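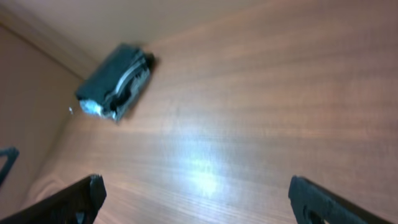
Hui-mei Leung

Nasier has suspended unattended running of its Brindis two-finger gripper on cloth handling work, following a fault in which the fingers closed short of the item and the controller recorded a completed grasp. The suspension applies to all Brindis units on wrist firmware 3113 and takes effect from Sat 30 June. Attended running may continue under the conditions set out in this release.

There have been no injuries. One unit at the Chiu test site marked a table top when a finger tip made contact with the wood during a descent that should have stopped above it. The unit was taken out of service and its logs were copied before any part was removed.

Nature of the fault

The Brindis gripper carries a small camera at the wrist, placed so that both finger tips remain in view at the bottom of the picture. The controller uses this view to estimate the height of the fingers above the work surface and the position of the item to be picked up. On a matt surface the two estimates agree closely. On polished or varnished wood, a lamp or window can produce a bright reflection between the fingers, and firmware 3113 may treat the edge of that reflection as the edge of the item.

Two things then follow. The arm moves to the reflection and closes on nothing, while the folded cloth stays where it was, further back on the table. The height estimate is also drawn from the reflection, so the arm may go down further than it should.

The grasp check ought to have caught the first of these. It compares motor current at the end of closing with a stored value for the item. For thin folded cloth the stored value had been set very low, and the friction of the finger drive alone was enough to pass it. The controller therefore reported a successful grasp, carried out the lift and the transfer, opened the fingers over the tray and moved on to the next cycle.

Findings so far

Nasier engineers reviewed 694 logged cloth cycles from the Chiu site. Of these, 83 were recorded as complete although no cloth had been moved. All 83 took place on glossy table tops, and most fell in the late afternoon, when the blinds on the west side were open. No false grasp was found in the cycles run on the matt grey mat.

Dark cloth was affected more often than light cloth. A dark upper face gives the camera few details to work with when the view is out of focus, and the reflection is then the strongest feature on the table. Cloth with a pale edge or stripe fared better, though not well enough to be treated as safe.

The review has not yet settled why the descent limit failed to act in the case where the table was marked. The limit was enabled. Its value had been entered from the table height held in the cell file, and that file may have been carried over from an earlier layout – this is still being checked against the site records.

Action required by operators

Units on firmware 3113 must not be run unattended on cloth of any kind. Where attended running continues, a trained operator is to stand within reach of the stop button for the full cycle, and arm speed is to be held at the setup setting.

Table tops with a gloss finish are to be covered with a matt mat that lies flat and is fixed at the corners. Loose covers are not acceptable, as a finger can catch and drag them. Lamps directly over the work area should be moved or fitted with a diffuser.

The descent limit must be measured again with the fingers closed and entered by hand. Do not import it from a saved cell file.

Operators who see a completed grasp in the log with no item in the tray should stop the unit, leave it powered and save the log before restarting. A restart clears the wrist camera buffer, and several of the Chiu cases could not be fully examined for this reason.

Units used only on boxed or rigid goods are outside the suspension. Sites that handle both are asked to apply the restriction to the whole cell.

Correction

A revised firmware is under test on the Prukum rig. It ignores regions of the view above a set brightness when estimating height, and it replaces the single current check with a second check after the lift – the camera looks again at the place where the item lay, and if the item is still there the cycle is failed. The finger tips and the drive are unchanged.

Release is planned for September, subject to the outcome of the descent limit investigation. Existing units can be updated on site. The suspension will be lifted for each unit once the update has been installed and an acceptance run on dark folded cloth has been signed off.

Nasier will write directly to every site with a registered Brindis unit. Sites that have moved a unit since it was registered should send the new location, with the serial number from the wrist plate, to their usual service contact.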